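Last updated: 7 April 2021
Filed under: Talks and slides, Robot learning

Speaker notes - Collecting examples by hand

Slide 1. Opening

Thank the hosts at Irkholm. Say who I am: Traian Iordache, data collection lead on the Jinine project at Fumden. Sugeng Nair runs the training side and will take the second half of the questions.

Tell them the talk is 21 minutes and it covers one table, one kind of task and how we fill a training set. I won't go into model design today.

Slide 2. What we are after

We want a policy that can handle small household items with two hands. To get there we need a lot of short examples of a person doing it well. Our target for the first round is 2,000 episodes. Each one has a start, a piece of work and an end, and the end has to be clear enough that two people would mark it in the same place.

The person holds the grippers directly. We tried driving the arms from a distance in November and people got tired fast. With the tool in your hand you move close to your normal speed.

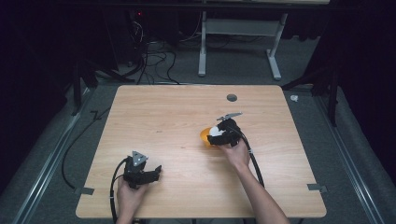 Right gripper at the orange item, left gripper waiting near the table edge.

Point out the left hand. New people often let the idle gripper wander, and the model then learns the wandering. We ask them to park it low and leave it there until it has a job - it can rest, but it should rest in much the same place every time.

Slide 3. Setting out the objects

Keep the table simple at first. One bowl, one small white item, bare wood around them. We move the bowl between episodes and write down which part of the table it went to. If it always sits in the middle, the model learns the middle.

Mention the overhead light. A white item on an orange bowl is easy to find, but its top can get very bright. Sugeng's group would like some episodes with the light turned down, and those are on the list for the next round.

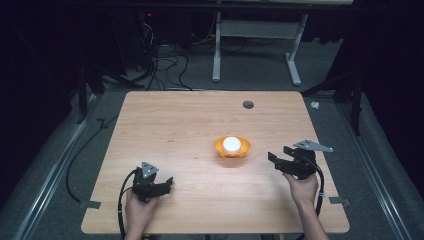 Notes and slides by Traian Iordache, Fumden

With the bowl between the two grippers, either hand could go first. Pause and ask the room which one they would use. Then give our rule: the nearer hand goes, and the other one helps only if the bowl slides. We wrote that rule down after the first 126 episodes, when three people had been doing it three different ways. Both ways of working are fine on their own. Mixed together without a label they gave us a policy that hesitated.

Slide 4. The view from the gripper

Each gripper has its own camera. Say that this is the view the model leans on most in the last few inches, and that the pads are in it all the time. Marks on the pads are in it too. There is a reddish streak on the right pad here, and if it shows up in every episode the model has no way to know it doesn't matter. We now wipe the pads at the start of each session and log any mark that won't come off.

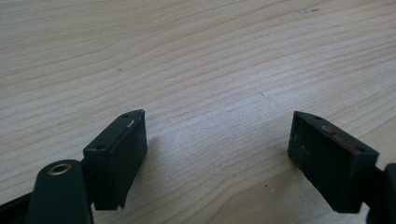

Slide 5. What we throw out

We drop an episode if a cable catches, if the person talks to someone and stops halfway, or if the clocks on the cameras drift apart. In the last batch we dropped 23. Keep the failed grasps if the person recovers - those are useful and we never have enough of them.

Slide 6. Next

Same task at the Sikder site with a different table. Then two bowls. Leave the contact slide up during questions.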